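Review: Nadby 2.1, a training method for two-arm cloth folding
Posted July 18, 2021

Our lab in Clarnoswood has used Nadby since March for folding clothes with two small arms. Before that we used Yap, so I will compare them where I can. Nadby learns from demonstrations, like Yap does, but it asks the policy to predict the next 11 steps of motion together and then corrects them while moving. 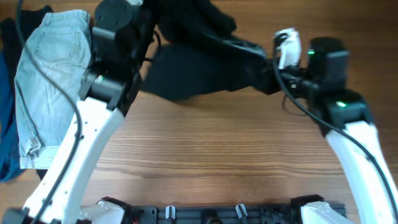
Installation took me one afternoon. The manual is good, although the chapter on calibration is written for people who already know it. We recorded 300 demonstrations for the first training. Dark clothes were my main worry, and a black garment bunched on the wood, with one gripper holding an end of it, is the kind of start that Yap handled badly for us. It lost the edge of the cloth in the shadows. With Nadby the second arm finds a place to grasp more often, and it waits less before it moves.

In our evaluation we ran 508 trials on clothes from the Danau set. Nadby finished nearly 4 times as many folds as Yap with the same data. I must add that we tuned Nadby for longer, so the comparison is not completely fair.

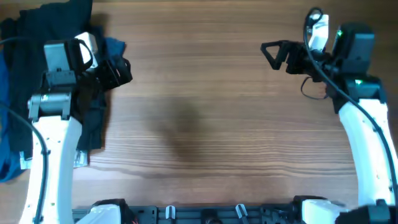

Training is slow on one graphics card, and the program does not save its state often enough. I lost a night of work two times. The log messages are also difficult to read.

The wrist camera input is optional, but I recommend to turn it on. Without it, the policy confuses the inside of a garment with the outside.

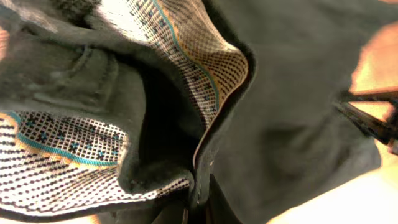

Wrist view: patterned lining showing between folds of dark fabric.

Thick seams remain a problem with both methods. I would choose Nadby again for shirts and shorts. For jackets I am still waiting for the next version.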